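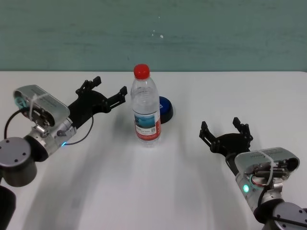
Clear water bottle with a red screw cap and a red and white label.

Flutard Film Labels for Bottles
Sold by Jiso Label Supply

Overview
Flutard is a white polypropylene film label stock with a permanent adhesive. It is made for smooth plastic and glass containers that are kept in coolers, refrigerators or ice. The film does not soak up water the way paper does, and the printed surface can be wiped with a damp cloth.

Flutard labels are sold blank on rolls for customers with their own printer, or printed to order from your artwork. The same film and adhesive are used for both.

Roll details
Material: white polypropylene, gloss or matte
Adhesive: permanent acrylic, clear
Liner: white glassine
Core: 76 mm
Labels per roll: 1000
Wind direction: outward, left edge leading (inward on request)
Printing method: thermal transfer, or flexo and digital for printed orders
Shape: rectangle with square or rounded corners

The 76 mm core fits most tabletop applicators and industrial printers. Small desktop printers often need a narrower core and will not take these rolls. If you use a desktop printer, order the Fadach fanfold pack, which has the same labels folded in a stack and feeds through the slot at the back of the machine.

Choosing a size
Measure the flat part of the container only. Many plastic bottles have ribs or a slight waist, and a label that crosses onto a curve will wrinkle at the top or bottom edge. Leave a small margin above and below.

For a full wrap, measure around the bottle with a strip of paper, mark where it meets, and add enough for the overlap. We suggest an overlap about as wide as a pencil. A narrower one can lift, particularly on thin bottles that flex when they are squeezed. Partial wraps need no overlap and are easier to put on straight by hand.

If you are not sure, ask for the Yu sizing sheet. It is a printed page with all our stock sizes at full scale – cut one out, tape it to the bottle and check the fit before you order.

Ribbons
Blank Flutard rolls print best with a wax-resin ribbon. Plain wax ribbons will print but rub off when the bottles knock against each other in a case. Full resin gives the toughest mark and needs more heat and a slower print speed. Ribbons are sold separately and should be slightly wider than the label liner.

Printed orders
Send artwork as a PDF with fonts outlined and images embedded. Extend background color past the cut line on all four sides. Keep text and codes away from the edge, and on full wraps keep them out of the overlap.

QR codes and barcodes should be dark on a light background. A code printed very small may look fine on a screen and still fail to scan on a curved bottle. Print a copy at actual size, wrap it around the container and try it with a phone first. Barcodes on narrow bottles should run up and down, so that the bars look like the rungs of a ladder.

We send a digital proof for every order. Printing starts when you approve it. The smallest printed order is 100 labels per design, and printed orders ship 10 working days after approval.

Applying the labels
Containers should be clean, dry and at room temperature. Do not label cold bottles – moisture forms on the outside and the adhesive will not grip. Press from the center of the label toward both ends. Let the adhesive set overnight before the bottles go into ice water.

Flutard is not recommended for silicone, rough wood, powder-coated metal or containers that are squeezed repeatedly in use. For squeeze bottles, see our polyethylene labels.

Storage
Keep rolls in the bag they came in, lying flat, away from sunlight and heaters. Rolls stored standing on edge can develop a flat spot that causes trouble in applicators. Use within two years of delivery.

Samples and returns
Sample packs contain gloss and matte labels in three sizes and are free with any ribbon order. Unopened blank rolls can be returned. Printed labels cannot be returned unless they differ from the approved proof.

The inward wind option is made to order and adds a week to delivery.

Page updated October 14, 2019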